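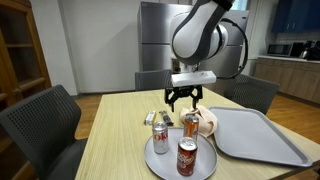
Home | Features | Field Visits | Back Issues | Subscribe

Clearing the Table at Ulilbridge

The demonstration at Pretia's Ulilbridge site was scheduled for a Wednesday afternoon in December, and visitors were admitted in groups small enough to fit along one side of a kitchen. The company makes control software for robotic arms. It does not build the arms, and the staff who ran the session spent little time on hardware beyond stating the reach, the payload limit and the position of the emergency stop.

The kitchen is a working room used by employees at lunch. Pretia chose it over a test cell for a practical reason: its customers want machines that can operate near furniture that was not designed with machines in mind. A dining table with chairs pushed up to it is a harder problem than a bare bench. The chair backs stand above the tabletop and limit the angles from which an arm can approach. Mesh backs add a second difficulty, as depth sensors often return patchy readings from perforated surfaces, and a planner that trusts those readings may try to move through a chair.

The task was table clearing. The arm works from above with a two-fingered gripper, and a run consists of moving a set of ordinary items onto trays. The set used in the afternoon included soda cans, small packages and a crumpled cloth, with one round tray and one rectangular tray. An operator gives the instruction as a typed sentence. The software divides it into steps, displays them on a monitor and waits for approval before the first motion.

Cans are treated as the baseline item. A standing can is a cylinder of known size, and a two-fingered gripper can take it from almost any direction provided its neighbors leave room for the fingers. Most of the difficulty comes from the neighbors. When several cans share a tray, the system has to decide which one to lift first and from which side. Pretia's planner scores each grasp by clearance and discards any that would bring a finger within 15 millimeters of another object. If every grasp is discarded, the arm pushes one can a short distance and scores the scene again.

Metal tops are another known source of error. The lid of a can reflects overhead lighting, and the bright spot shifts as the camera moves. Earlier versions of the software estimated the height of a can from its lid and were sometimes wrong by enough to close the fingers on air. The current version uses the side wall and ignores the top surface.

Cloth is the item the engineers wanted to discuss. A cloth has no fixed shape, so there is no stored model to match against the sensor data. The software looks for a ridge or fold that stands high enough to pinch, lowers the open gripper over it and closes at reduced force. It then lifts 30 millimeters and pauses. If the load reading has not changed, the grasp is judged to have failed and the arm tries a different fold. The pause adds time to every cloth pick, including the successful ones, and the staff said they had no plans to remove it.

Our group watched 20 runs. In 15 of them the arm cleared every item without help. Three of the remaining runs stopped on the cloth, which slid off the rim of the rectangular tray after release and was not recognized as out of place. One stopped when a small package lay too flat for the fingers to get under its edge. In the last, an operator pressed the stop because a visitor had leaned over a chair. The arm held its position until it was cleared to resume, and the run was recorded as incomplete.

Speed was modest. A person could clear the same table in a fraction of the time, and the presenters made no claim otherwise. They described the target customer as a care residence or office where clearing can proceed slowly between meals. Forkness, a catering contractor that has agreed to a trial, has asked for a machine that finishes one dining room per night and calls for help no more than once per room. At the failure rate we observed, that requirement would not be met.

Training data came up in the questions. The table-clearing model was built from 3,333 recorded runs, most performed by an operator guiding the arm by hand controls and the rest performed by the arm under supervision. Recordings are made in several kitchens so that the model does not learn to depend on one table or one set of cabinets. A visitor asked whether failed runs were kept. They are, with a label marking the step at which the failure occurred. The company believes its recovery behavior, such as the second attempt on a cloth, comes largely from that portion of the data.

Safety questions took up the remainder of the session. The arm slows when a person comes within a set distance and stops inside a shorter one. Both distances are adjustable, though the shorter one has a floor that customers cannot lower. The gripper force is capped in firmware. Full cans can be lifted, but the software will not tilt any can, on the assumption that it may be open.

Yeo, the firm that supplies the gripper fingers, had a table in the corridor with worn and replacement parts. The rubber lining on the worn set had polished smooth at the tips. Replacement takes two screws per finger and is recommended at fixed intervals, whether or not slipping has been noticed.

Pretia will repeat the session in spring with a dishwasher-loading task added. Registration is through the site office, and closed shoes are required.

Comments (4)

trayreturn: Did they say what happens with glass? Cans are forgiving. I run a cafeteria and most of our breakage is tumblers.

M. in maintenance: The finger lining wears faster with cloth, in my experience. We went through a set in half the stated interval on towels. Worth asking for the wear figures before signing anything.

oldplc: 15 out of 20 with one stop caused by a visitor. I would have liked the failures listed by item over a longer test.

benchtop22: I was in the later group. The cloth pause feels long when you are standing there, but it did catch one missed pick.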